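4.2 Open-day demonstration

The sorting cell was shown to visitors at the Trumley site on a Saturday in March. It consists of a white table carrying a central steel tray lined with white paper, with yellow bins to either side and two arms. 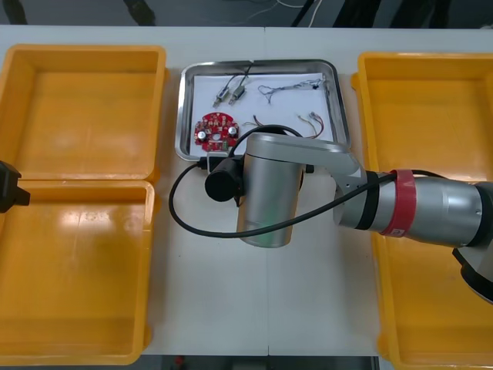 Parts were drawn from scrapped Hirnano drive units and laid out by hand before each run. The task was to lift each part from the tray and move it to a bin assigned to its class. Visitors could ask for a change of layout between runs, and 14 runs were logged in this way. Control software was Vusto, with the settings of Section 3 left unchanged.

Figure 6. Gripper fingers at a polished metal edge, with a red circuit board, marked MOTOR beside its green terminal block, on the white board to the right.

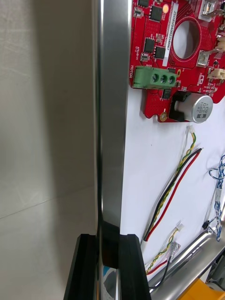
4.3 Part classes and arm allocation

Three classes were used: motors and similar cylindrical parts, round circuit boards, and wiring. Wiring is the least regular of these, as the strands spread differently at each placing.

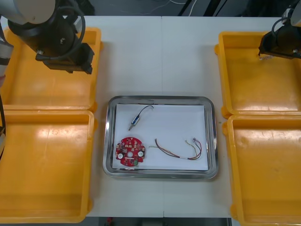
Allocation followed the rule given by Purves: the arm nearer the target bin takes the part, and the other holds clear of the tray. Cylindrical parts with an attached lead were gripped by the metal body and the lead was left to trail.
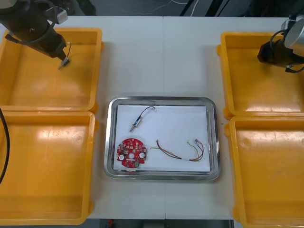

Bin positions were checked before the doors opened and again at 3 p.m. Morven Cowie ran the cell and Innes Pringle kept the log. The log holds 122 grasp attempts, of which 29 were stopped by the operator. Stopped attempts are kept in the totals of Table 3.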